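Manual de Utilização do Arquivo Comunitário Trinari
Secção 4: Registo de memórias de bairros desaparecidos

4.1 Âmbito

A presente secção descreve o procedimento de criação, preenchimento e publicação de fichas relativas a quarteirões, ruas e edifícios demolidos ou profundamente alterados por obras públicas. Destina-se às associações de moradores, às juntas locais e aos grupos de investigação que utilizam a plataforma Trinari no âmbito do programa de reconstituição do bairro de Lelcombe.

O procedimento pressupõe que a conta da entidade já foi ativada nos termos da Secção 2 e que pelo menos um utilizador possui o perfil de Editor. Os utilizadores com perfil de Leitor podem consultar as fichas publicadas e propor correções, mas não podem criar registos.

As instruções aplicam-se à versão da plataforma em vigor a partir de 15 de setembro de 2026. As entidades que ainda utilizem o formulário em papel devem consultar o Anexo C.

4.2 Antes de começar

Reúna os seguintes elementos:

a) a planta de referência do quarteirão, obtida no separador Cartografia;
b) os testemunhos já transcritos, com a respetiva declaração de consentimento assinada;
c) as fotografias e os documentos digitalizados, em formato TIFF ou JPEG;
d) o código do quarteirão, composto pela letra do setor e por um número de ordem.

O bairro de Lelcombe encontra-se dividido em 38 quarteirões, de acordo com o levantamento anterior à construção da via rápida. A numeração não coincide com a toponímia atual. Em caso de dúvida, prevalece a planta de referência.

Nota: os quarteirões situados entre a antiga Rua Michalski e o canal foram objeto de duas numerações sucessivas. O campo Numeração alternativa deve ser preenchido sempre que o documento de origem utilize a mais antiga.

4.3 Criação da ficha

1. Inicie sessão e selecione Coleções no menu principal.

2. Abra a coleção Lelcombe e escolha Nova ficha.

3. Indique o tipo de registo: Habitação, Comércio, Culto, Ensino, Espaço público ou Outro. O tipo Outro obriga ao preenchimento do campo Justificação.

4. Introduza o código do quarteirão. A plataforma preenche automaticamente o setor e apresenta a planta correspondente.

5. Assinale na planta a localização do edifício ou espaço. Se a localização exata não for conhecida, ative a opção Localização aproximada e desenhe a área provável.

6. Indique o período de existência. São admitidos intervalos abertos, como "até à demolição".

7. Selecione Guardar rascunho. O sistema atribui um número de ficha, que deve ser transcrito para a declaração de consentimento de cada testemunho associado.

Cuidado: o número de ficha não pode ser alterado nem reutilizado. Se a ficha for criada por engano, deve ser anulada pelo procedimento descrito em 4.7 e nunca reaproveitada para outro edifício.

4.4 Associação de testemunhos

8. Na ficha em rascunho, abra o separador Testemunhos e escolha Associar.

9. Pesquise o testemunho pelo respetivo código ou pela data da recolha.

10. Selecione o excerto pertinente. O excerto visível ao público não deve exceder 700 caracteres; a transcrição integral permanece acessível através da ligação situada no final do excerto.

11. Confirme o nível de acesso indicado na declaração de consentimento: Público, Reservado ou Fechado até data determinada.

12. Preencha o campo Relação com o local (morador, comerciante, trabalhador, aluno, descendente).

As expressões utilizadas pela pessoa entrevistada devem ser mantidas na transcrição, incluindo os nomes populares de ruas, pátios e estabelecimentos. A forma oficial é indicada entre parênteses retos, imediatamente a seguir. Não é permitida a correção gramatical dos excertos.

Quando dois testemunhos se contradizem quanto à localização ou à data de encerramento de um estabelecimento, ambos devem ser associados à ficha. O Editor regista a divergência no campo Observações, sem indicar qual das versões considera correta, salvo se existir documento comprovativo.

Cuidado: a menção de terceiros vivos num excerto público exige autorização dos próprios. Na falta desta, substitua o nome pela indicação [nome omitido] e mantenha a transcrição integral em acesso Reservado.

4.5 Associação de imagens e documentos

13. Abra o separador Documentos e selecione os ficheiros a carregar.

14. Indique, para cada ficheiro, a proveniência, a entidade ou pessoa que cedeu o original e as condições de utilização.

15. Escreva uma legenda que identifique o local e, sendo conhecida, a data. As inscrições no verso das fotografias são transcritas no campo Verso.

16. Selecione a imagem principal da ficha. Se nenhuma das imagens estiver em acesso Público, deixe este campo em branco; a plataforma apresentará a planta do quarteirão.

Os originais em papel que aguardem devolução são guardados nas pastas Tileck fornecidas a cada entidade, com a guia de empréstimo na primeira bolsa. O prazo de devolução é o que consta da guia. Os originais não devem ser marcados, recortados nem aplanados com peso.

Nota: o fundo cartográfico inicial contém 113 folhas digitalizadas. Algumas apresentam anotações manuscritas relativas às expropriações, cuja transcrição é feita no campo Anotações e não na legenda.

4.6 Revisão e publicação

17. Concluído o preenchimento, selecione Enviar para revisão.

18. A ficha é apreciada por dois Editores de entidades diferentes. Nenhum deles pode ter participado na recolha dos testemunhos associados.

19. As observações dos revisores são apresentadas no separador Histórico. Responda a cada uma antes de reenviar a ficha.

20. Após a segunda aprovação, a ficha passa ao estado Publicada e é integrada no mapa do bairro.

O processo de revisão demora, em regra, cerca de 2 semanas. Durante o mês de outubro, em que decorrem as sessões públicas de leitura do mapa, os pedidos relativos aos quarteirões em discussão têm precedência sobre os restantes.

As fichas publicadas podem ser utilizadas em exposições, percursos pedestres e propostas de reabilitação urbana, com indicação da fonte. A utilização para fins comerciais depende de autorização escrita da entidade que recolheu os materiais.

4.7 Correção e anulação

Qualquer utilizador pode propor uma correção através do botão Propor alteração, disponível no final da ficha. A proposta deve identificar o campo em causa, a redação sugerida e a fonte em que se baseia. As propostas sem fonte são conservadas como comentário.

Para anular uma ficha, abra o menu Estado, escolha Anular e indique o motivo. A ficha anulada deixa de figurar no mapa, mas o respetivo número e o histórico de alterações mantêm-se no arquivo. Os testemunhos associados regressam ao estado Por associar.

Se a pessoa entrevistada retirar o consentimento, o excerto deve ser ocultado de imediato, através da opção Suspender excerto, e o pedido remetido ao responsável pela proteção de dados da entidade. A ficha pode permanecer publicada com os restantes elementos.
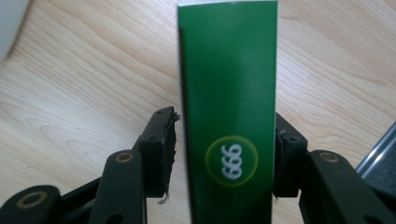 É possível criar uma ficha para um edifício do qual só existe um testemunho oral, sem fotografias nem documentos?

Um único testemunho é suficiente, desde que a declaração de consentimento esteja assinada e o edifício possa ser situado num quarteirão, ainda que com a opção Localização aproximada ativada. O separador Documentos fica vazio e a ficha segue o processo de revisão descrito em 4.6.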